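Learning to sew with a felted work surface

Print this post | E-mail this post

I moved the sewing out of the kitchen in October and I should have done it years ago. The kitchen table was fine for hems and buttons. It was no good for a quilt, which has to come off the table every night at tea time and go back on again in a different order.

The quilt is for my sister's place in Dallstead. It's a double, plain squares, mostly old work shirts with some greys and a faded mustard I bought as offcuts. The pattern calls for 400 squares. I cut 486, partly because I didn't trust my cutting and partly because I like having a choice when it comes to laying out. A few of the spares have already been used. Two had a stain I only noticed once they were sewn in, so out they came again.

What I have learned is that the sewing is the quick part. The slow part is laying the squares out, and for that you want something with a bit of grip. On a slick tabletop the squares slide every time somebody opens the back door. On grey fabric they stay where you put them, and the colours are easier to judge too. White makes everything look dirty and a patterned cloth is hopeless.

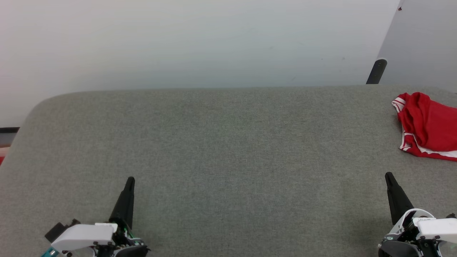
Grey fabric, white wall behind.

I tried a few ways of keeping track of the order. The first was pinning a number to every square, and that took a whole evening. The second was taking a photo on my phone and working from that, which was all right until I swapped a block and forgot to take another one. Now I stack each row from left to right, put one pin through the stack with a slip of paper on it, and leave the slip there until the row is joined to the one above. It's dull but I haven't sewn a row in backwards for a while.

Pressing was the other thing I had wrong. I was pressing all my seams open like you would on a skirt. Tineke Kramer, who taught the beginners' course I did at Narstead, told us to press them to one side and alternate the direction on each row, so the seams butt up against each other at the corners. I ignored her for the first six rows because open seams looked flatter. You can tell which six rows they are. The corners are out by a couple of millimetres and on plain squares that shows.

I thought about unpicking them. I got as far as finding the unpicker and then decided they could go at the foot end, where they'll be tucked in half the time.

Wadding next. I had a cotton one in mind and priced it at the shop in Plosanau, where they cut it off the roll for you. They also had a wool blend that was dearer and much nicer to handle. My sister's house is cold from about May until the end of September, so I bought the wool. It needs a cool wash and she has been told.

I'm still deciding how to quilt it. My machine is a basic one and there isn't much room between the needle and the body, so a full double has to be rolled up tightly and fed through. Straight lines a hand's width apart would be the sensible option. Hand tying would be easier still, and it suits old shirts.

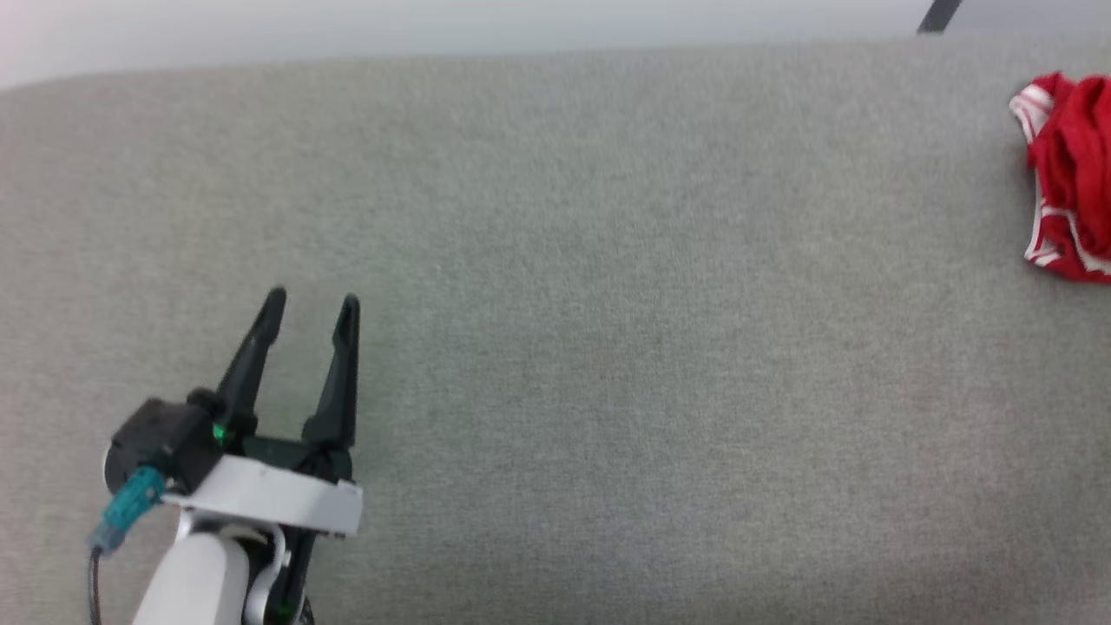 Bram Claeys writes that he tied his last two with crochet cotton and regrets one of them. The knots came undone in the wash on the one where he cut the tails short, so he says to leave them longer than looks right, and to tie a reef knot with an extra turn. He also thinks wool wadding should be tied closer together than cotton, a fist apart at most.

I've done a test piece his way, using the spare squares and a scrap of the wool. It took me most of an afternoon to do a bit the size of a cushion. The ties look good, I'll say that, but my fingers were sore by the end and pulling the needle through the shirt seams needed pliers. I might do straight lines along the seams and only tie in the centres of the mustard squares.

The backing is a flannelette sheet, already washed. The binding I haven't bought yet. If anyone has a favourite width for binding on a thick quilt, leave a comment, as the book I have only gives the one.

Recent posts
Shirts worth cutting up and shirts that aren't
Sharpening a rotary cutter, or trying to
The Moussa market, fabric stalls only
Taking up curtains without taking them down
What I keep in the button tin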